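List: hand-gripper-maint
Subject: Re: Fingertips slipping on the Rokik pair, and how often to rezero
From: Mohammed
Date: Saturday, October 1, 2022

> We have the same pair you do, with the yellow tips, and the right
> one has started to let go of small bottles. The left one is fine.
> I swapped the tips from one side to the other and the problem
> stayed on the right, so I don't think it's the rubber. Opening width
> reads correctly when fully open. When closed on nothing it reads
> a couple of millimeters, where it used to read zero.
> What do you do for this, and how often do you rezero?

Swapping the tips was the right first test. If the slip stays on the same side after a swap, look at the slide next. A closed reading above zero means one of two things: either the fingers are stopping short, or they are closing all the way and the zero has moved. You can tell which with a strip of printer paper. Close the gripper on the paper by hand and pull. If the paper comes out freely, the fingers are stopping short and there is something in the slide. If it holds, clean nothing and just rezero.

On ours it was the slide. We handle jars of powder most of the day and the fine stuff gets into the slot on the finger housing. It packs at the closed end, where you can't see it unless you take the finger off. Two screws, and keep the shim that sits under the housing. It is thin and it sticks to the part you are lifting away.

Brush the slot out dry first. No compressed air, it pushes the powder further in. Then wipe with a lint-free cloth, a little alcohol on it, and let it dry before you put the finger back. We don't oil the slide. We did at the start and it turned the powder into paste.

Put the screws in finger tight, close the gripper so the tips line up with each other, and only then tighten. If you tighten with it open, the tips can end up slightly offset, and an offset shows up as a bottle that turns in the grip before it drops.

For rezeroing, close fully, hold for a few seconds, and save. Then open all the way and check the wide end as well. The log should show both numbers. If the wide end is off after a good zero, the width sensor has shifted in its bracket and you need to reseat it.

After that, do some real picks before you call it fixed. I use a small bottle and a few jars with metal lids in different sizes, on the same white table we record on. The bottle is the one that finds the problem. Lift it, tilt it, set it back down, and watch the tips while it is tilted. 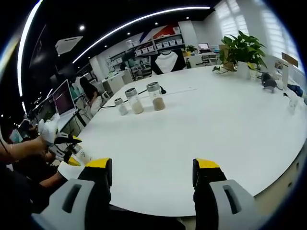

Surent replied off list that their group does the whole test with the gripper plugged into the logger, and rejects the unit if the closed reading drifts at any time during 30 grips in a row. They had one that passed for the first 12 and then crept. It was a loose bracket screw. I have added the 30 grips to our sheet, it doesn't take long.

As for how often, we go by grip count. The logger keeps it, so there is no need for a calendar. Rezero every 1,000 grips, and take the fingers off for cleaning at the same time if you work with powders. With boxes or cloth you can probably leave the cleaning for longer. Change tips when the edge looks shiny, whatever the count says.

One thing on spares. The tips Zutska sent us in June are a bit thicker at the base than the older ones. They fit, but you have to rezero after fitting them, and don't mix old and new on the same gripper. That may also be worth checking on yours — if someone changed only one tip before you did your swap, your closed reading would be off with a perfectly clean slide.

Could you send the closed and open readings from both units, before and after cleaning? I would like to compare them with ours.

Mohammed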